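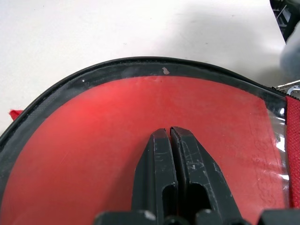
Viola Cattaneo
Builder and page editor, Treritz shared workshop

Two-arm table build, gallery 4: grasping

This is the fourth set from the Treritz build. The first three covered the frame, the wiring and the control box. By July both arms were on the bench and we had moved on to picking things up, so most of what follows is about the grippers and the objects we put under them.

Zip pouch, fingers nearly closed. The front is a clear plastic window over a red panel, with a dark border and a black zipper around the top. It lies flat on the white table, and flat objects are the hard ones for us. The fingers have to come down close to the surface and still leave room to close. We now start each try from a fixed height of 38 mm and step down from there.

The scuffs on the fingers are from use. They are black plastic and they mark easily. I used to sand them between sessions and have stopped, as it made no difference to the grip and it slowly changed the shape of the inner faces. A chip at the contact edge is another matter, and then the finger gets replaced. Spares are in the drawer marked Hafstein, along with the 16 mm screws.

The clear window reflects the overhead light. Turning the pouch a little moves the bright spot but does not remove it. We tried a sheet of tracing paper over the lamp and kept it – the exposure settings in the Onell control script were set with the paper in place, so please leave it there.

Light blue plush, fingers open. Soft objects are easier to get hold of and harder to measure. The pile gives before the motor current rises, so the script closes further than it needs to. 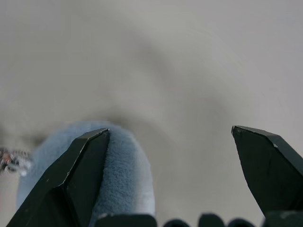
For anything fuzzy we set the current limit to 400 mA and slow the last part of the closing move. Hard objects go back to the normal setting, and the switch is still done by hand at the top of the script. I would like it to be automatic before the next gallery.

Opening width is checked at the start of each session with the gauge block. If the two fingers do not move out evenly, run the homing step again before touching the screws. I have lost an evening to that – the screws were fine.

Settings for both objects are in the Wundunia folder on the workshop computer, file 18. The next gallery will cover the cable guides on the second arm.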